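Triltik, Line 4: a gallery of the arm and the people beside it

Posted 2024-04-16

Zesteck sells the arm. Waseo installed it. Triltik, where I have worked on the packing floor for long enough to have seen two earlier "upgrades" come and go, pays for it every month. The Zesteck brochure says the arm will "free staff for higher-value tasks." I have asked what those tasks are and so far the list has one item on it, which is watching the arm.

I put this page together for people on the other shifts who keep hearing about the thing in meetings and have never stood near it. The company has its own photos, with everyone smiling in clean jackets. Mine are plainer. There is only one up so far, so for now the notes have to carry most of the page. I'll add the rest under the same headings when I get permission from the front office, which was asked for last August and is still "being looked at."

What we were told

At the kickoff, Waseo put up a slide with the number 200 on it. That was supposed to be parts sorted per hour, by one arm, with no breaks. Under it in smaller type was the phrase "under suitable conditions." Someone asked what suitable meant and was told it would be covered in training. Training was a morning long and covered the stop button, the reset sequence and where to stand.

What we do now

Before the arm, four of us sorted by hand at one bench. You picked up a part, looked at it, turned it over, and it went left or right. You also talked, and you noticed if a batch was off because your fingers told you before your eyes did. Now one person runs the station and the others were moved to loading, which pays the same and is harder on the back. No jobs were cut. I say that because it's true, and because management says it so often that I'd be accused of hiding it if I didn't.

The person at the station has a screen, a log sheet and a lot of standing. When the arm stops, you clear it and write down why. There are codes for the reasons. Code 100 means "other," and it is by far the most popular.

What the Gulyás plant says

Our sister site at Gulyás got the same setup before we did, and the newsletter ran a full page about how well it went. I've traded messages with people on that floor. They don't hate it. They say it is fine on dull jobs with one kind of part and a slow pace, and that the good weeks are the ones that end up in the newsletter. They also say the old bench came back after a while, in a corner, for anything the arm keeps dropping. Ours was sent to storage. I'd like to know who has the key.

The pictures

1. Picking up one part
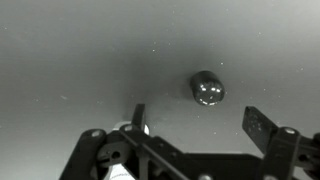

Two fingers spread wide, one small glossy black part on bare gray. Shiny and rounded is the kind we could sort half asleep at the bench, and it's the kind I'd want to see the arm tested on for a full shift before anyone quotes me an hourly rate.

2. The log sheet (photo to come)

A plain paper form on a clipboard, filled in by hand, next to a machine that cost more than my house. The columns are time, code and initials. There is no column for what the operator thinks went wrong. I asked for one and was told comments can go on the back. The back doesn't get scanned.

3. The loading dock (photo to come)

Where the rest of the bench crew works now. If the arm is a success, I would like somebody from Zesteck to come out here and point to the higher-value part.

Corrections and other people's pictures are welcome. Leave them in the tray by the time clock on the packing side.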